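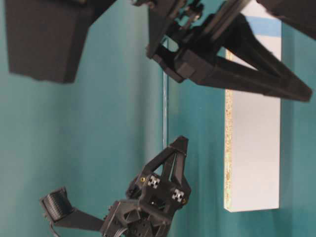 Two of our grippers at the teal table.

About Ukcombe Shared Workshop

Ukcombe is a workshop where members build robot arms together. We began with one bench and a borrowed drill. Today we have 60 members, and most of them had never held a soldering iron before they came.

Our main project is called Jundard. It is a pair of black robot arms which work from both sides of one table. Oanh Tạ made the first drawings at her kitchen table, and the members improved them part by part. The fingers have changed many times – we keep the old ones in a drawer, and new members are welcome to study them.

The first exercise for the pair is a simple one: both arms hold the same thin white strip, one at each end. 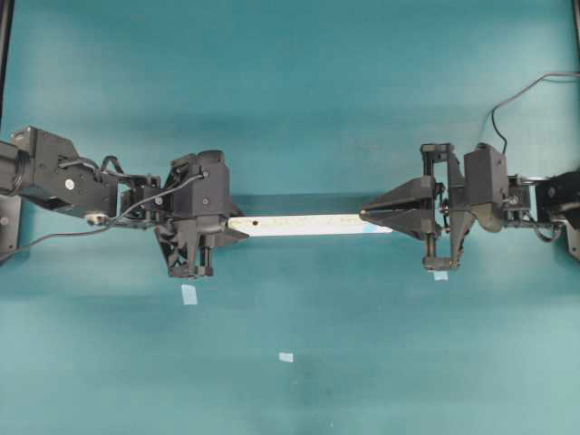
How we work

Every build evening starts with the cables and the screws. After this we try small objects, because a small object shows quickly if the two fingers do not close evenly. The person who made a part is also the person who writes its page in our notebook, now at page 119.

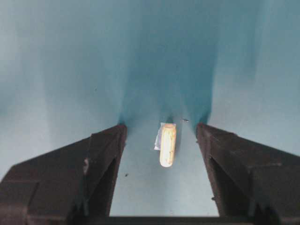
Mwanaisha Lema finds that the notebook is the best tool in the room, and she wishes we had started it one year earlier. She would also like larger handwriting from all of us.

We agree with her on both points. In October we will begin to type the old pages, starting with the wrist joints and the cable paths, where most mistakes were made.

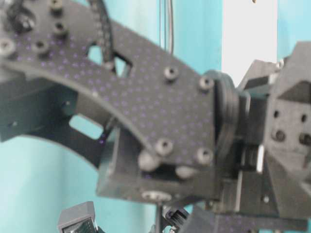

Can I join if I have no experience with robots?
You can. New members begin with the Totesier course, four evenings on motors, screws and simple programs, and then they choose a part of Jundard to work on.

The workshop is on Tsai Lane, number 201, second door. Please ring twice.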